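Questions about the Vasholm basket-packing fault, collected from the people who keep asking them. Answers are by Kenna Rankin unless marked. Last edited Sun 23 February.

## What went wrong?

In the simulated packing task, the two-armed robot is supposed to put groceries into a lined basket. In some 55 runs the controller logged a grasp as "released" while the fingers were still closed. The arm then pulled away with the item and took the edge of the liner along for the ride. In 8 of those runs the basket ended up on the floor.

## Didn't the January release notes say this was fixed?

They did. I'd like to know what that was based on. The fix changed the time the planner waits after an open command. It did not make the planner check that the hand had opened. Waiting longer and hoping is still hoping, and the fault came back the first week we ran a mixed set of boxes and cans.

## Does it happen with every item?

No. Small boxes are the least trouble in our logs. Once one is lying on the liner, the next motion usually starts clean.
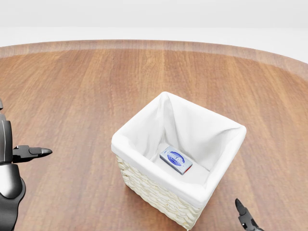 Cans are where I'd look first. The hand has to close over a curved side, and a can held sideways doesn't drop cleanly when only one finger lets go. Teguh Wijaya thinks the contact model is too sticky. He may be right, but he has changed the friction value twice now and I haven't seen a before-and-after comparison for either change.

## It's only a simulation. Why is anybody worried?

Because the same release check is meant to go onto the Rivmont cell, where people reach in to swap baskets. A false "released" tells the rest of the system that the arm is free to move. In the simulator that costs us a reset. I am not willing to assume it costs the same with a hand in there.

## What about the 1,000 clean runs in the Morrison report?

Read the setup page. Every one of those runs used a single box, and the second arm was parked the whole time. It's a fine result for that case and says very little about this one. I've asked for the raw logs and am still waiting.

## How do I reproduce it?

Use build 6 of the Irken scene with default lighting and physics.

1. Load the mixed item set and put one box in the basket.
2. Leave the left hand open and raised, clear of the rim.
3. Pick up a can with the right hand, gripped from above so it lies sideways, and bring it over near the basket opening. 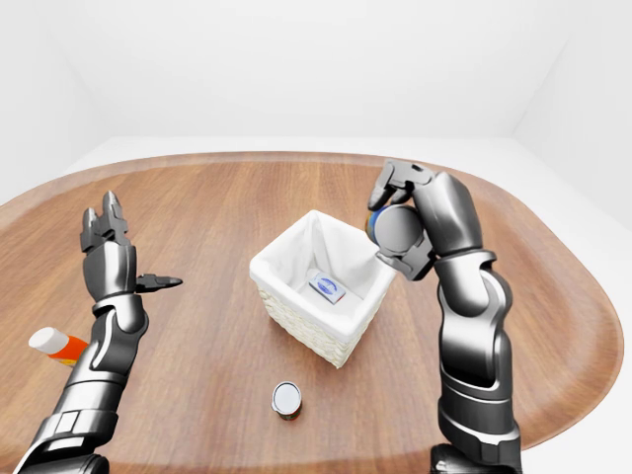
4. Send the open command and record the finger joint positions along with the status flag. The flag by itself is no use.
5. Retract the arm and compare the two logs. If the flag changed before the joints did, you have the fault.

Please don't send video without joint logs. I can't tell a late release from a missed one by looking.

## Is there a workaround?

Euan Cruickshank's patch blocks the retract until the measured finger gap passes a threshold. It has worked so far on my machine. It also hangs forever if the gap reading drops out, so don't run it unattended.

## When can we call it closed?

When somebody other than the patch author has run the mixed set, with both arms active, and posted the logs. Davina MacLeish has agreed to do that. Until then the ticket stays open, whatever the status slide says.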